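I said I'd do the money post in April and then April went and got busy, so apologies to the three of you who've been asking. Grab a cuppa. It's about what we're buying next for the two-arm setup, what we're not buying, and how I talked myself out of the expensive thing.

Quick recap if you're new. Hanane Naciri and I have been teaching a pair of arms to do fiddly household jobs, in a house, with a house's worth of stuff in it. We split the costs down the middle and we argue about every dollar (in a friendly way, mostly). We've got $3005 left in the kitty for the rest of the year, and I'd like there to be something in it at the end.

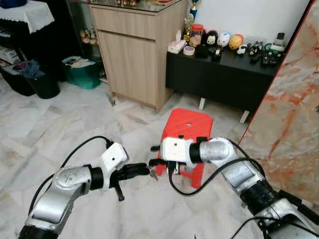
Cables were the first thing on my list and I'm a bit embarrassed by how long I put them off. I kept pricing up cameras and faster computers because that's the fun shopping, and meanwhile I'd lie awake thinking about a loop catching on a table corner. Look at how far the black cable swings out from the wrist on the left arm, and the one on the right sags as well. All that slack has to go somewhere when the arms move! So we're getting proper sleeving and a bag of clips from Rathore, who do the flexible kind that doesn't go stiff after a month. It's the cheapest line in the whole budget and Hanane has been telling me to order it for ages.

Next up, finger coverings. I didn't budget for these at all last year, which was silly of me. They're a consumable, same as brake pads, and you should treat them that way from the start. Skodari sell them in packs of 9, which is an odd number for a thing that comes in pairs, and I wrote to them asking why. They wrote back very politely to say that's how many fit in the tray. Fair enough.
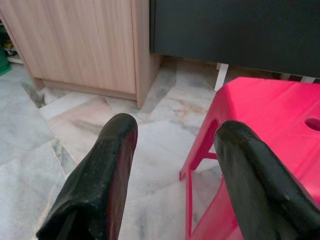
The other option was the Grodholm ones, which are thicker and supposed to last longer, but they cost more than double and you need their backing plate to fit them. I don't love being locked in like that. If a part wears out on a weekend I want to be able to swap it with what's in the drawer and get on with my day. So it's Skodari again, two packs now and two packs later in the year, and I've started a little tally on paper of how long each set lasts so next year's number isn't a guess.

Now for the big one. We both had our hearts set on new grippers. Flemeck had a pair going for $1000 as a bundle, with force sensing built in, and I had the tab open on my laptop for almost a month. I'd even worked out how I'd justify it to my partner. Then Hanane asked what job the new ones would do that the old ones can't, and I didn't have a good answer. I had a vague answer, about delicacy and feedback and the colour of the housing.

We agreed to spend a morning on the small, annoying stuff with what we've already got, keys especially, before either of us touched a credit card. Passing a little thing from one hand to the other is about as picky as our list of jobs gets, so it seemed like the right place to be strict with ourselves.
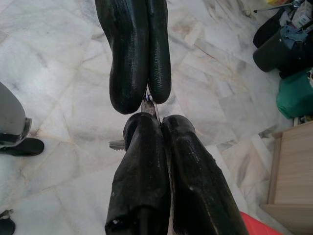

*Both grippers on one small metal thing, key blade poking out to the left.*

I came away thinking our trouble is practice and coverings, with hardware a distant third. That's a feeling and I can't put a number on it yet, but it was enough for me to close the tab. Hanane reckons we should revisit it next year if the tally shows we're chewing through coverings faster than we can afford to. I've pencilled in $800 towards it, parked in the savings account where I can't see it.

What else? A spare power supply, because ours is a single point of failure and the replacement takes ages to get here. Freight, which I always forget and which always hurts. A box of labels. I wanted a nice rolling case and was voted down, one to one, on the grounds that we never take the thing anywhere.

A small tip if you're doing your own budget — write down who you'd ring if each part died, and how long you'd be stuck waiting. We did that at the kitchen table and it changed the order of the list more than the prices did. The power supply was right near the bottom before that.

The Rathore order goes in tonight, once I've measured the arms again (I wrote the lengths on an envelope and the envelope's gone out with the recycling). If anyone's used their wider sleeving on a wrist joint, leave me a comment, I'm still tossing up between the two sizes.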